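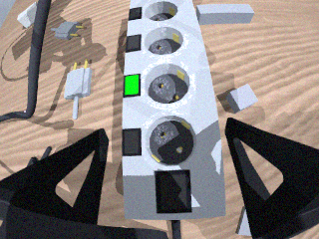 Accueil | Séries | Dessins animés | Guides

Ce site utilise des cookies pour mesurer son audience. Accepter – Refuser

Comment regarder « Dunthorpe » dans le bon ordre

La série animée Dunthorpe compte 90 épisodes et un téléfilm, mais les plateformes les classent par date de mise en ligne. L'histoire de Katine et de Cludness devient vite difficile à suivre. Voici l'ordre que je conseille pour une première fois.

1. Commencez par les 14 épisodes de la première saison, sans sauter le pilote. Katine y arrive au manoir et rencontre Cludness dès la deuxième scène.
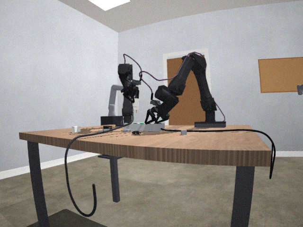
Leur dispute de l'épisode 10 est souvent coupée dans les rediffusions – prenez la version longue si vous avez le choix.

2. Regardez ensuite le téléfilm, « La Nuit de Dimaculangan ». Il est sorti après la saison 3, mais se déroule juste avant la saison 2.

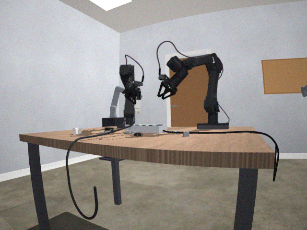
3. Enchaînez les saisons 2 et 3. Le baiser du phare arrive à la fin de la saison 2, et les scénaristes n'en reparlent plus pendant huit épisodes.

4. Gardez les épisodes spéciaux de février pour la fin. Ils ne font pas avancer l'intrigue

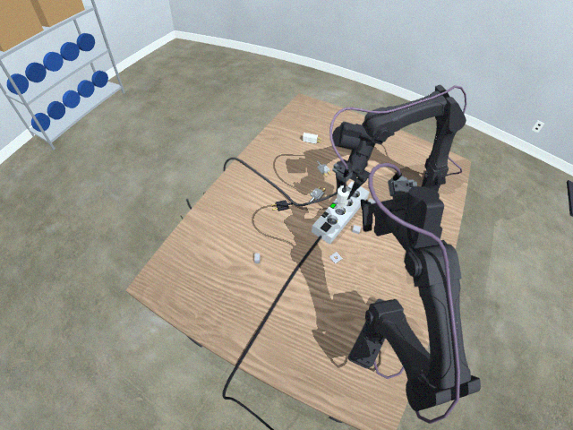

et deux d'entre eux contredisent la saison 3 sur le passé de Cludness. Le reste peut se voir dans le désordre.

À lire aussi
Dunthorpe : qui double Katine en français ?
Les génériques de dessins animés les plus longs
Faut-il revoir la saison 1 ?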